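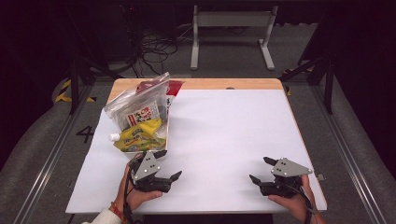

Groceries in a shallow white tray, with white paper laid over the table.

PANTRY AND PACKAGE: READING DRY GOODS
Handout 4, Food Basics at Bruvgate
Prepared by Ea Kirkegaard, with storage notes by Heiðrún Bech

Welcome back! Last time we talked about fresh vegetables and how fast they change. Today is my favorite session of the whole course, the one where we get to dig through packages. I love packages. A bag of noodles or a pouch of sauce tells you what's in it, how it wants to be kept and who it was made for, and you can pick up a surprising amount of that even when you can't read the language on the front.

1. Kinds of packaging

Bring one example of each to your table if you have it at home.

Flexible bags and sachets. Light, cheap to ship, and good at keeping out moisture if the inner layer is foil. They don't like to stand up once they're half empty, so give them something to lean on.

Pouches with a screw cap. These close again and again, and they pour neatly. Wipe the threads before you put the cap back on (Heiðrún will check!).

Paper packs. Lovely to open, poor at keeping damp out. Put the whole pack inside a zip-top bag and press the air out before you seal it.

Boxes. Easy to stack, easy to label. Look inside, as there is very often a second bag in there doing the real work.

2. Seasonings in powder and granule form

Now to the part that gets people cooking. Bouillon comes as cubes, paste, powder and granules, and each behaves a little differently in the pan. Granules are the ones I reach for on a busy evening, because you can take exactly as much as you want and they melt into hot liquid almost at once. 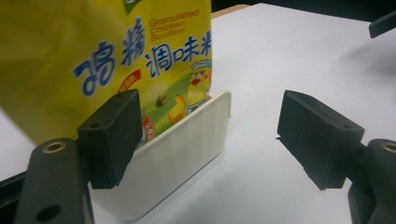 The two characters 鸡精 (jī jīng) are worth copying into your notebook. The first means chicken and the second means essence, and together they name the chicken seasoning sold in so many Chinese groceries. You'll often see 调味料 (tiáo wèi liào) nearby, which is simply the word for seasoning. Learn those five characters and a whole shelf opens up to you!

Chicken seasoning is salty, and it usually has some sugar in it and something savory such as monosodium glutamate. Taste your dish first, add a small pinch, stir, taste again. Salt comes last, if it comes at all. Try it in egg drop soup, fried rice, a bowl of plain greens, or the water you cook your noodles in (so good).

3. Keeping it dry

Notes from Heiðrún:
Use a dry spoon every time.
Never shake granules straight from the bag over a steaming pot. The steam goes up into the bag and you'll have a brick by February.
Fold the top down twice and clip it.
Write the opening date on the back, where it won't cover the ingredients.
If you move the contents to a jar, cut out the ingredient list and tape it on. People with allergies need it.

4. Table exercise

Work in pairs. Sort your packages by how they should be stored after opening, then sort them again by what you would cook first. The two orders never match at my table, and the arguing is half the fun.

Then weigh out 100 g of the dry noodles, cook them and weigh them again. Write both numbers on the paper covering your table. Last February the Mikkelsen table got 143 g, drained them far too early and ate them anyway.

5. For next time

Read the chapter on labels in the Vurmont booklet and bring one package in a language you don't read. Room 511, same hour. Aprons are in the cupboard by the sink.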